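Workshop & Bench forum > Surfaces and finishes > White bench and white wall, marks and cables

ferrule_38
Long-term report on the white bench top I fitted in March. It is plain white, set hard against a white wall with a side wall at the right, so I work in a white corner. The job it sees most is cable work, black leads in particular, and against white every lead shows clearly from connector to bend. Two complaints. There is a greyish smudge near the back seam on the right, and the wall above has acquired thin dark scribbles high up in the corner, pencil or pen, I can't tell which. I have tried Ornex cream on the smudge with little result. Recommendations wanted for both.

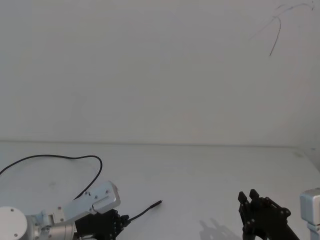
Replies (newest last)

Idness_user
For the wall, find out which it is before you put anything wet on it. Dry eraser first, light pressure, on the faintest line. Pencil will lift. Pen will not, and you will need to seal and repaint. A patch in the middle of a flat white wall always shows, so paint the full width down to the seam.

tap_and_die
Disagree on the full width. Near a corner you can stop at the side wall and feather the other edge. I did 2 walls that way with Rosser matt and can't find the join.

Idness_user
Under even light, perhaps. Put a lamp close to the wall and you will find it.

ferrule_38
Noted. The light is fairly even apart from a slight grey cast in the top corners, so I may get away with feathering.

greyscale
My objection is to the white top itself. Fine for black cable, poor for anything pale, and the glare is tiring after an hour. I use a mid-grey Iton mat, 80 cm wide, and it lives on the bench permanently. It would cover your smudge as well.

ferrule_38
A mat has an edge, and a lead catches on the edge when you lay out a loop. I want one continuous surface. The thin parts I handle are black with a slightly thicker end, and on white I can see where the tip is without moving the lamp.
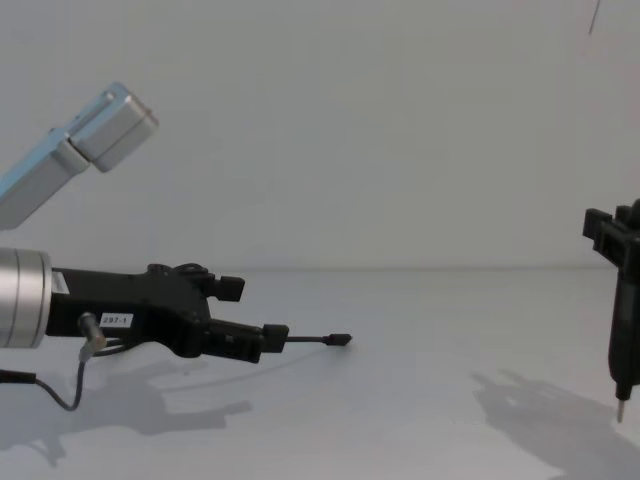

I do accept the point about glare. I have turned the lamp down and will leave it there for a while. As for pale parts, I have very few, and they can go on a sheet of dark card when needed.

tap_and_die
On the smudge: cream is the wrong product if the finish is smooth. It is a mild abrasive and you will end up with a dull patch that holds dirt. Try isopropyl on a cloth, then stop. If it is still there it is in the surface.

greyscale
Or wet-and-dry at 2,000 grit, used wet.

tap_and_die
That is also an abrasive. Same dull patch, only larger.

greyscale
Not if you polish afterwards. Mine came up well, though it was a solid top and I had around 38 mm to play with.

ferrule_38
Mine is not that thick. Isopropyl first, eraser on the wall, no sanding for now. Will post again when I have done both.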